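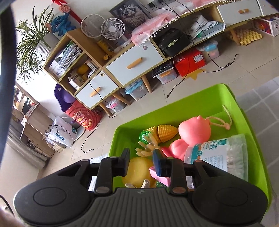

A green tray of toys, with a pink pig and a yellow corn cob in the mix.

4 February 2022

Good news for anybody with small kids and a closet that won't shut: the Haslam toy library is getting its Saturday-sized crowd back, and it's getting a bigger room to put them in!

I stopped by the old feed store on Pitia Street this week, where the shelves are already going up, and I have to say the place looks a lot better than I expected (I remember it when it smelled like chicken pellets and the roof leaked over the register). The library has been squeezed into the side hall of the Humitz Center since it opened, and if you've ever tried to get a double stroller past the coat rack in there, you know why people are happy about the move.

The way it works hasn't changed. You pay $35 for a year, you take home up to six toys at a time, and you bring them back when your kids get bored with them, which in my house takes until dinner. There are 119 families signed up right now. The new room should let the library take on 100 more, and there's already a waiting list, so if you've been meaning to put your name down I'd get on with it.

What's going in? Mostly the same stuff, only with space to see it. The pretend food and the dress-up clothes get a wall of their own, and the puzzles are moving to low shelves where kids can reach them (parents of puzzle-dumpers, I'm sorry). Babies get a corner with a soft mat. The ride-on cars are staying out back under the awning, and yes, the red one with the bad wheel is finally being fixed.

The part I'm most excited about is the mending table. Plundesitz, the hardware shop across the street, is giving the library a workbench and a drawer full of screws and glue, and two evenings a month anyone can bring in a broken toy from home and get a hand with it. You don't have to be a member for that. I have a music box that's been stuck on the same three notes for ages, so I'll be first in line.

One thing did come up at the town meeting, and that's parking. The feed store lot holds maybe a dozen cars, and the bakery next door needs some of those in the mornings. For now the plan is to use the gravel lot behind the Humitz Center and walk over, five minutes with a kid who cooperates and a good deal longer with mine.

The side hall stays open on its usual hours until the move is done, and the new place is set to open in June. Late returns are being forgiven until then, so go ahead and look under the couch. Sign-up forms are at the front desk of the Humitz Center and on the counter at Plundesitz.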